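Why does a tub chair hug you?

Sit in a tub chair and the back curves right round you, like half a giant bucket with a cushion inside! Its arms and back join up in one long bend - that's how it got its name.

Run a finger over ribbed cloth and you'll feel tiny hills and valleys. Can you find the brown tub chair?
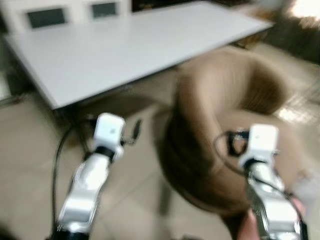
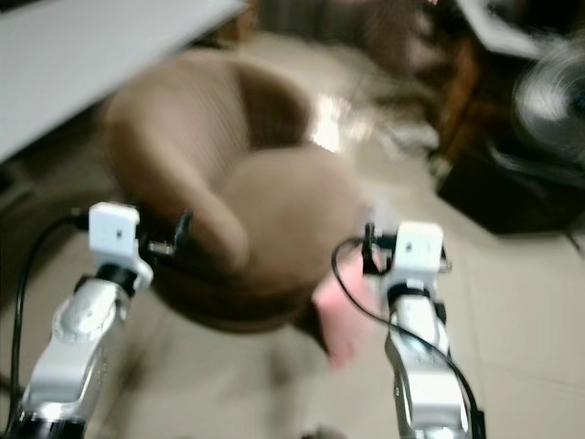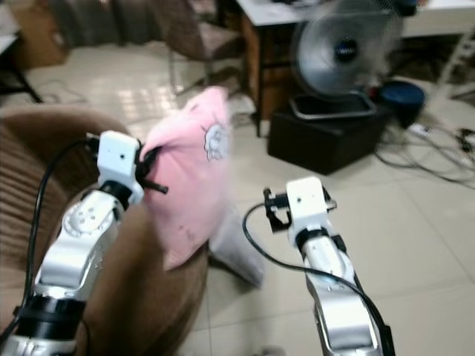 Try it: tidy a chair

1. Lift off any clothes or cloths. Chairs love to collect them!
2. Fold each one in half, then in half again.
3. Feel down the sides of the seat for lost treasure. We once found 12 buttons in one chair at our Prasetville club!
4. Brush the fabric along the ribs - it's quicker than going across them.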